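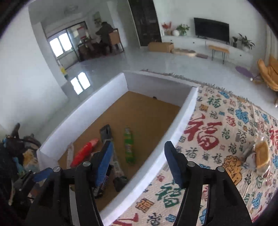
Bisteck hand grippers, box of packets and bread on the 福 cloth. February 22, 2025.

Right, first proper go with the Bisteck kit, so this is for me and for Mei, who has to write the yes or no for Idgate. The quote is 600 for a pair, and Kamarul reckons we could get them to 432 each way of asking if we drop the carry case. I'd drop it, we've got plenty of boxes!

Good bits first. The jaws open nice and wide and the blue pads are kinder to crinkly packets than the ones on our old Nonness pair (those used to skate off anything shiny). I like the linkage too, big open gaps between the bars, so you can get a cloth in there for cleaning. Screws are all easy to reach.
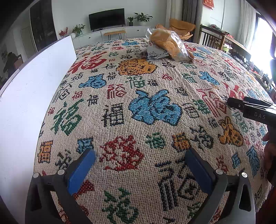 My moan is bread. A loaf in a loose bag is a pig of a thing to pick up neatly, you never know if you'll get crust or just plastic, and I'd like the supplier to tell us what squeeze they recommend before Jalen does his own trials at Hulme. Ribbed pads or smooth ones? The leaflet gives it one line on page 7 and then wanders off into battery care on page 9.

Still to do: ask Tracey about spare pads and what they cost, and find out if the warranty runs past July. Leaning yes so far, but I want the pad prices first.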